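Search this forum Search Advanced
Equipment planning > Handheld grippers and data capture
Last updated: February

Handheld gripper pairs: what to budget per station

eifion_voyle
I am putting together a purchase request for tabletop manipulation capture. The starting point is two handheld grippers per station, each with a marker cube and a camera module. Hanex quoted 2000 per pair, cubes included, shipping extra. The Zulico quote is lower but leaves out the cubes and the spare fingertips. Table, household items and lighting come out of a different budget line. Has anyone costed this past the first year?

gwawr_m
Fingertip pads are the line people leave out. We replace ours after 85 hours of use. The mount is the second one. Ask whether the cube comes off without tools, as recalibration takes 21 minutes on our setup and you will do it after every swap. 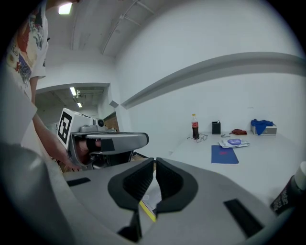 Marker cube and camera module on the pale gray unit, with the tabletop items behind.

Household items cost next to nothing. A cola bottle, a cup, a cloth and a pair of glasses give you enough variety in shape to start. I would put the money into a third gripper as a spare.

bradley_hebden
Disagree on the spare. A third unit sits in a drawer and its firmware falls behind the other two. Buy a service contract. Dolov offers one with a five-day exchange, and it covers the housing.

gwawr_m
Five days is a week of lost sessions once you count shipping on both ends. Our spare paid for itself in one quarter. Updating the firmware is a calendar reminder.

eifion_voyle
Sessions are booked in blocks, so downtime matters more to us than unit price. I will cost both options. Next item is the display. I had a wall monitor in the draft, but a small screen on the unit looks more practical for anyone working on their feet. 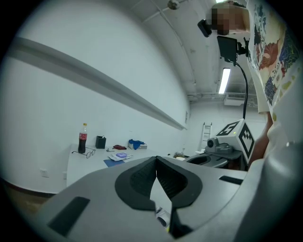 Black screen on its own mount, cable running up from the cube.

meinir_c
Put the cables down as a separate consumable, at least four per station. We lost more hours to connectors than to anything mechanical. Eynon sells a strain relief clip that fits most mounts, and a bag of 100 will outlast the project.

bradley_hebden
Agreed on cables. I would still price the wall monitor. A supervisor can't read a small screen from across the room, and you will want a second person checking tracking status.

tiruwork_b
Check the warranty wording on third-party clips before ordering. Our supplier refused a connector claim over one. Also ask Zulico for the cube price in writing. When we added cubes and pads, their total came in over the Hanex figure.

eifion_voyle
Noted. Revised draft has two pairs, one spare unit, pads for a year, eight cables, and the contract as an optional line. Monitor deferred to the next request. I will post the totals when Zulico answers on the cubes.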